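Sketdale Lab Notes: Contact-aware segmentation of rack loading demonstrations

The bimanual group has finished the first evaluation of its segmentation method for teleoperated rack loading. The method takes a continuous recording of joint positions and gripper commands and divides it into reach, grasp, transfer, insert and release phases. No image input is used at segmentation time. The resulting phase labels are then used to train the policy, which does take images.

The motivation is labeling cost. In the previous round, annotators marked phase boundaries by hand from video, and disagreements were most common at the start of insertion. A plate entering between two rods can touch either rod several frames before the operator commits to a slot, and two annotators will often pick different touches. The policy trained on those labels tended to open the gripper early.

The new method, released internally under the name Trenance, estimates contact from the difference between commanded and measured joint position. A boundary is placed where the residual leaves its free-motion band and stays outside it for 4 consecutive control steps. The free-motion band is fitted separately for each arm, from a short unloaded sweep recorded at the start of each session. Sessions with no sweep were left out of the evaluation.

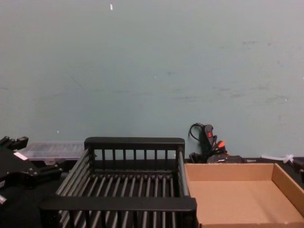
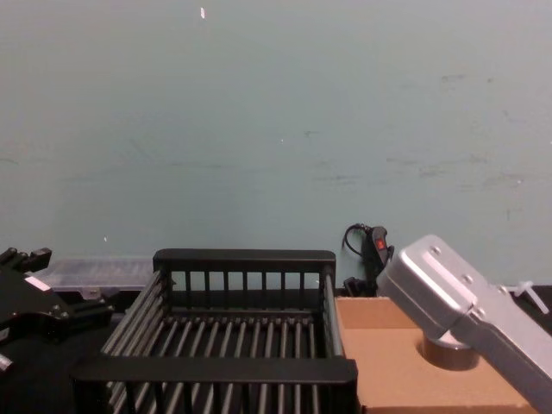

Residuals during insertion depend strongly on the direction of approach, and the evaluation therefore reports results by slot position as well as overall. Motions that come straight down into the slots give a clean rise at contact. Motions that come in from the side are harder to segment. A black rack like the one in both pictures, with parallel rods running front to back along its floor, constrains a plate across the rods but leaves it free to slide along them. When the operator slides the plate after it is already seated, the residual drops back toward the free-motion band and the method can report a second, false insertion. A minimum phase duration removes most of these cases. It also merges a few real regrasps into the phase before them, and we have not found a setting that avoids both errors.

The evaluation used 2,000 training demonstrations and a held-out set of 124, all recorded on the Nidside bench. Each held-out demonstration was labeled by hand, with boundaries settled by discussion where the annotators differed. Agreement between Trenance and the settled labels was best for grasp and release, where the gripper command alone carries most of the information. It was weakest for the change from transfer to insert. In the outermost slots, boundaries were placed late more often than early.

Policies trained on the two label sets were compared over 20 rollouts each, with the same network and the same training schedule. The policy trained on Trenance labels released early less often. Its remaining failures were mainly misaligned approaches, a perception error that better phase labels would not be expected to fix. With this number of rollouts the comparison should be read as a direction only, and a larger run is planned before any figures are quoted outside the group.

Two limitations apply. The free-motion band drifts as the joints warm up, and one sweep per session may not be enough for long recordings. The method also assumes a rigid rack that does not move on the table. If the rack shifts during insertion, the rise in the residual is spread over a longer interval and the boundary is placed late.

The segmentation code and the fitted bands are in the Chacko repository, under the April branch. Users with older recordings should check that commanded positions were logged at the full control rate. Downsampled logs will run without an error message but give unreliable boundaries.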